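Search products Go All categories

Drado two-finger gripper with wrist camera mount

Last updated 2026-03-10

I'm Geeta, and I look after the gripper shelf here at Climedmont. We sell four kinds of end effector and I get asked about this one more than all the rest put together, so this page has gotten long. The specs are short, the opinions are long, skip to whichever you came for.

What you get: the gripper body, two black tapered fingers, the bracket for a small camera at the wrist, a cable for the camera, a cable for the gripper, and a bag of screws with a few spares in it. No camera. Most people already own one they like, and the bracket takes anything small with a standard board hole pattern. If yours is odd, send me a drawing and Mohit will tell you whether it fits (he's usually right, and he's quick).

The fingers open wide enough for most bottles you'd find under a sink. They close parallel for the whole stroke, so you don't get that scissoring motion that pushes round things out the front. Payload is up to 800 grams, and please take that number seriously. It's for something held close to the fingertips with the arm moving at a normal pace. If you swing a full bottle around by its neck you will have a bad time and so will the bottle.

I tried it side by side with the Pathak three-finger for a couple of weeks before we put it in the catalog, same arm, same controller, same green table. I wanted things that are annoying to pick up in different ways. A spray bottle is great for this, because the body is smooth and round and then there's a trigger sticking out that snags on everything. Little toy shovels are worse! Thin handles, slippery heads, and they like to sit right next to each other so you grab both when you only wanted one. 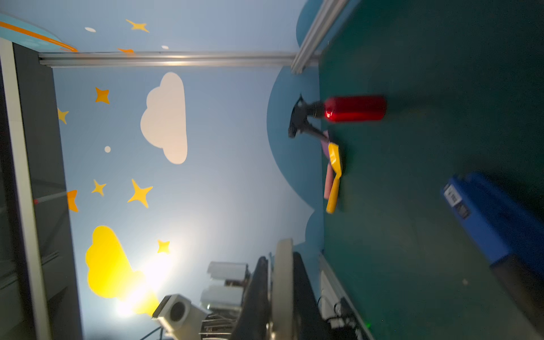 The Pathak is the stronger hand, no question. On big round stuff it just wraps on and that's the end of it. Where it lost me was anything thin lying flat. Three fingers need room to come down around an object, and when a handle is near a wall or up against another handle, one of those fingers always lands on something it shouldn't. The Drado slides down on both sides of the thing you want and leaves the neighbor alone, as long as your approach angle is decent.

I ran 22 attempts per object with each hand. On the shovel handles the Drado got 21 and the Pathak got a good deal fewer (I stopped being patient with it, so I won't print a number that isn't fair). On the bottle the two were close enough that I wouldn't choose between them on that alone. Your table and your lighting will be different from mine, so take it as one person's afternoon project that got out of hand.

About the camera position, since half my email is on this. The bracket puts the lens off to one side and angled in toward the fingertips. I like it a lot. You see both fingers and the thing between them right up to contact, where an overhead camera mostly sees the back of the wrist. The catch is that the picture rolls with the wrist. When the joint turns, your whole table turns with it, and if your software assumes up is up you'll be confused for a day. Rekha Gautam wrote a short note on handling the rotation and it's in the downloads that come with your order. Read it first. I didn't, and I lost a morning.

Two other camera things. Glossy walls throw glare back at you, so move your lamp before you start fiddling with exposure. And pick a wider lens than you think you need. I started with a narrow one and kept losing the object in the last inch.

Controllers: it talks happily to the Halelham box, both the old one and the current one, and the settings file is included. Akash Rathore has it going on a homemade controller too, and he says the only hard part was getting the grip force to ramp up gently at the end of the stroke. I'd agree. Out of the box it closes a bit eagerly. Turn the closing speed down to half, get your first few grasps working, then creep it back up.

Cables. Please tie them down. The gripper cable is stiffer than the camera cable and the two don't bend the same way, so when the wrist rolls one of them goes tight first. Leave a loop behind the last joint, big enough to get your hand through, and run the wrist to both ends of its travel by hand before you power anything.

What I don't love: the fingertip pads wear faster than I'd like, and the replacements come in packs of 2, which means one change per pack. The screws on the finger bases are tiny, too. I've asked for bigger ones. Kamlesh Mittal on the supply side tells me a revised base is coming in June, and it'll fit older bodies, so there's no reason to hold off if you want one now.

Who should buy it? If you're picking mixed household stuff off a table and some of it is thin or crowded, this is the one I'd start with. If everything you handle is fat and round, get the Pathak and be happy. If you're moving heavy parts, neither, write to me and we'll talk about the bigger ones.

Returns are fine as long as the fingers haven't been drilled. (Yes, people drill them. If you want custom fingers, ask for the blank set, it costs less than ruining the good ones.)

Contact Climedmont sales and support | Copyright Climedmont, all rights reserved | Back to top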